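Formations > Master informatique > Projets étudiants > Optimisation multi-objectif

Rapport de projet : placer des bornes de prêt sur un campus avec un algorithme évolutionnaire

Décembre

Bon, autant le dire tout de suite, je n'avais jamais touché à un algorithme génétique avant ce semestre. J'avais choisi l'option parce que le créneau m'arrangeait, et je me suis retrouvée à passer mes soirées devant des fronts de Pareto. Je ne regrette pas du tout !

Le sujet nous a été donné par Stiden, une petite boîte qui gère des casiers de prêt de matériel (câbles, calculatrices, adaptateurs vidéo, ce genre de choses). Ils voulaient savoir où mettre 18 bornes sur un campus, avec deux objectifs qui se marchent dessus : réduire la distance que parcourent les étudiants, et réduire le trajet de la camionnette qui recharge les casiers le matin. Si on colle toutes les bornes près du quai de livraison, la camionnette est ravie et les étudiants marchent. Si on les éparpille, c'est l'inverse.

On avait 598 emplacements possibles, relevés sur le plan du campus. J'ai commencé par un codage binaire tout bête, un bit par emplacement, et c'était une mauvaise idée : après croisement, les enfants avaient presque toujours trop de bornes ou pas assez. J'ai d'abord bricolé une réparation qui en retirait au hasard, puis j'ai laissé tomber et je suis passée à une liste d'indices sans doublon. Le croisement garde les emplacements communs aux deux parents et tire le reste dans l'union des deux. La mutation déplace une borne vers un emplacement voisin, ou très loin de temps en temps. Tout de suite, ça allait mieux.

Pour la sélection, j'ai pris un tri par non-domination avec distance d'encombrement, le grand classique du cours. Ma première version du tri était fausse (une inégalité stricte là où il fallait une large) et je m'en suis rendu compte un samedi, après avoir lancé une campagne complète de calculs. J'ai tout relancé. Depuis, j'écris mes tests unitaires avant – enfin, presque toujours.

Notre encadrante, Hema Venkataraman, nous avait demandé de comparer avec autre chose qu'un tirage aléatoire. J'ai donc codé une somme pondérée avec recuit simulé, en faisant varier les poids. Le recuit s'en sort très bien aux deux bouts du front, parfois mieux que mon algorithme, mais il laisse un gros trou au milieu, pile dans la zone qui intéressait Stiden. J'ai mis un moment à comprendre que c'était lié à la forme du front, qui n'est pas convexe à cet endroit, et qu'on pouvait changer les poids tant qu'on voulait sans jamais tomber dedans. C'était écrit dans le poly, mais le voir sur mes propres courbes, ça n'a rien à voir.

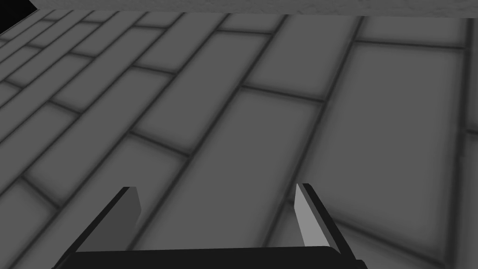

Texte et calculs : groupe 3, option Optimisation | Encadrement : Hema Venkataraman

Côté résultats, j'ai retenu deux solutions pour la présentation. La première est du côté « étudiants » et met une borne dans presque chaque bâtiment de cours. La seconde est un compromis avec un chapelet de bornes le long de l'allée centrale, et c'est elle qui a plu à Stiden. Ils ont demandé ce qui se passait si la bibliothèque fermait pour travaux, et là j'ai dû avouer que je n'avais rien prévu pour ça. Il faudrait ajouter un objectif de robustesse, ou au moins rejouer les solutions du front avec des bâtiments en moins.

Il reste aussi le problème du temps de calcul. L'évaluation de la tournée prend presque tout, parce que je relance une petite heuristique de voyageur de commerce pour chaque individu. J'ai mis un cache, ça aide surtout en fin de course quand la population se ressemble. Avec deux semaines de plus, j'aurais essayé un modèle de substitution – ce sera pour le groupe suivant, le code est commenté (en français, désolée) et les graines aléatoires sont notées dans le fichier de configuration.

À lire aussi
Trumo : ordonnancer un atelier avec des colonies de fourmis
Projet Subramaniam : évolution différentielle et réglage de filtres
Teltel : affectation de fréquences par recherche taboue
Consignes pour la rédaction du rapport de projet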